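Setting up a two-arm can stacking cell: working rules for the bench

Applies to: tabletop cells with two arms sharing one work area, handling retail cans in stacks of two
Maintained by: Gwendolyn Blackwood, Sinddale bench group
Last revision: October

Scope

These are the rules we use at Sinddale when two arms work over the same tabletop and the parts are ordinary store-bought cans. They sit underneath the site risk assessment and do not replace it. If the two disagree, follow the risk assessment and send a note so this page can be fixed.

You will need a clear tabletop, the controller pendant, a soft cloth, a steel rule, masking tape and the run sheet. Allow 40 minutes for a first setup. A repeat setup with the same cans is much shorter.

Step 1. Check the cans

Reject any can with a dented rim, a bulge or a lifted label. A dent in the body below the rim is acceptable if the can stands flat and does not rock. Wipe both rims. Oil on a rim changes the grip enough to spoil a comparison between runs.

Write the product name and net weight from each label on the run sheet. Cans that look the same height on the shelf often differ by a millimeter or two, and the difference doubles in a stack of two. Measure one of each product with the steel rule and enter the height by hand. Do not copy heights from an older sheet.

Step 2. Lay out the stacks

Build stacks two high and no higher. Seat the top can on the lower rim and turn it a few degrees each way. Mixed products are allowed within a stack as long as the rims seat.

Leave room for an open finger on every side that an arm will approach. If a stack stands behind another one as seen from the overhead approach line, plan the front stack first. 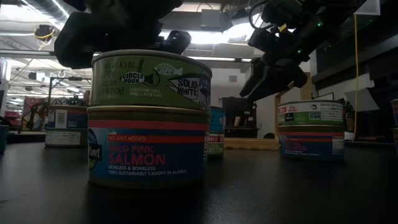
Step 3. Set the shared zone

Both arms can reach the middle of the table, so the middle has to belong to one of them at a time. In the controller, define the shared zone as a box that covers all the stacks plus the width of one open gripper. Assign a single token to the zone. An arm without the token holds at its wait pose, outside the box.

Do not rely on timing to keep the arms apart. Two programs that miss each other for 252 cycles can still meet on the next one if a grasp is retried.

Step 4. Set speed and approach height

Run the first pass at reduced speed with the enabling switch held. Approach from above the top can and stop short of the lid. Check the finger clearance by eye, from the side as well as from the front. Descend only after the check.

Set the transfer height from the tallest stack on the table, plus the length of whatever is being carried. A carried can hangs lower than the fingertips on most parallel grippers. This is the most common mistake on new sheets.

Step 5. Check cables and surroundings

Move each arm slowly to the far corners of its range and watch the cables through the whole move. A loop that clears at the wait pose may catch at full extension. Re-dress it and repeat the move from the start.

Anyone in the room should know a run is about to begin. Say it out loud before you press start. People working at neighboring benches stay outside the taped line until the arms are back at their wait poses.

Step 6. Run and record

Do the slow pass once with each arm alone, then once with both. Stop on any contact that is not a planned grasp, including a light touch on a neighboring can. Record the contact on the run sheet, even if nothing moved.

After a stop, re-seat every stack by hand with the arms disabled. Then go back to Step 4.
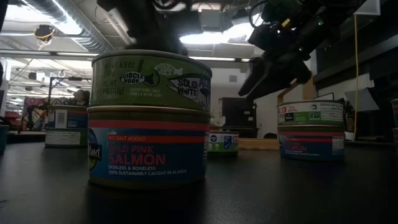
Comments

Haverford bench: We follow nearly the same sheet, but we found the single token too coarse for longer tables. We split the zone into 2 boxes with a strip between them that neither arm may enter while the other is moving. Cycle time dropped to roughly 46 seconds. Does your Step 3 allow that, or does it have to be one box?

Gwendolyn Blackwood: Split zones are fine if each box has its own token and the carried part is included in the box size. Put the strip width on the run sheet. I would keep one box for a first setup - it is easier to check on the slow pass.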